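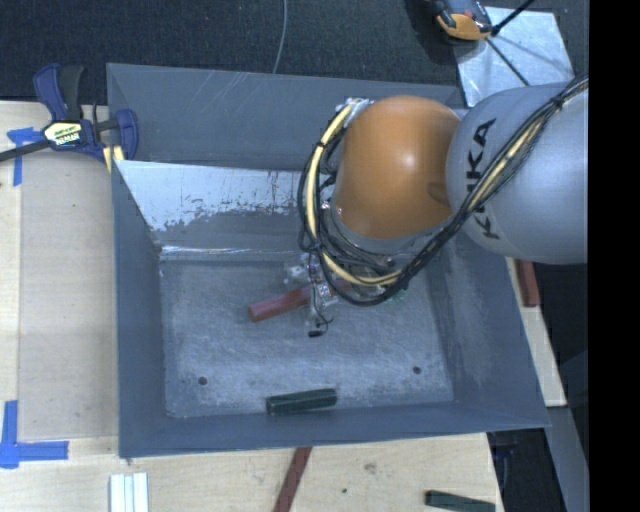

Patients referred to the Brumside Eye Centre for low-vision assessment now wait 15 days for a first appointment, a figure its clinical lead, Dr Rima Bataineh, regards as still too long.

"A person who has lost central vision needs advice on lighting, reading and travel in the first weeks," Dr Bataineh said. "Family members need it as well."

The Centre saw 500 patients in its most recent reporting year, most of them living with age-related macular degeneration. Dr Bataineh noted that many had been told by friends that glasses would be of no further use to them.

"We see people who stopped reading two years ago and who can manage a newspaper with the right magnifier and a decent lamp," she said.

Orthoptist Majdi Akl conducts the home visits, which extend as far as Fullau. He begins in the kitchen, where he looks at glare from windows and the colour of benchtops.

"White cups on a white bench are a common difficulty," Mr Akl said. "A dark tray costs very little."

Asked about driving, Dr Bataineh said the question was raised at nearly every first appointment. The Centre provides a written report to the patient's general practitioner, and licensing decisions rest with the relevant authority.

Group sessions will resume in October.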